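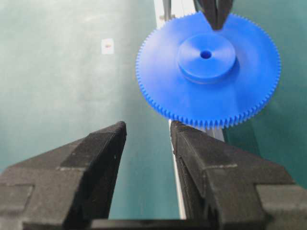
Week 4 – Gear ratios, and why your bike lies to you

Okay, picking up where we stopped on Tuesday. We had two gears meshed together and I asked you which one turns faster. Most of you said the small one, and you were right, but a few of you couldn't say why, so let's go over it again slowly.

Teeth can't skip. If ten teeth of one gear go past the meeting point, ten teeth of the other one have to go past too. Say the big gear has 50 teeth and the small one has ten. One full turn of the big gear pushes 50 teeth past, so the small one goes around five times. Divide one tooth count by the other and you have the ratio. I know it feels too easy!

What you pay for the speed is turning force. Run it the other way, with the small gear driving, and the output is five times slower and (if we forget about friction for now) five times stronger. Worked problem 2 on the sheet is the old Zorano hand winch, which does this in two stages. Multiply the stages, please. Every year someone adds them.

Now bikes. A chain does the same job as meshed teeth, only both sprockets turn the same way. Take 46 teeth at the front and 23 at the back and the wheel turns twice for every turn of the pedals. Going uphill you shift to a bigger rear sprocket, your legs spin faster for the same road speed, and each push is easier. The hill doesn't care, you do the same work to get up it (again, no friction). It just feels like a bargain.

One thing I skipped in class – idler gears. Stick a third gear in between two others and the ratio between the outer two doesn't change at all, whatever size the middle one is. Only the direction flips. Try it on paper with three tooth counts you make up and watch the middle number cancel.

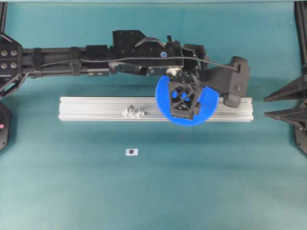 Luzius Imhof wrote to me after class that he'd tried it with four gears in a row and got the direction flipping back again, and he wanted to know if there was a rule. There is! Count the meshes. An odd number of meshes and the last gear turns opposite to the first, an even number and they agree. His four gears have three meshes, so I think he lost one somewhere, and I've asked him to redraw it.

For next time: problems 1 to 6, and read the Pfister handout up to the part on worm gears. Skip the bit on efficiency, we'll get to that in March. Bring a calculator.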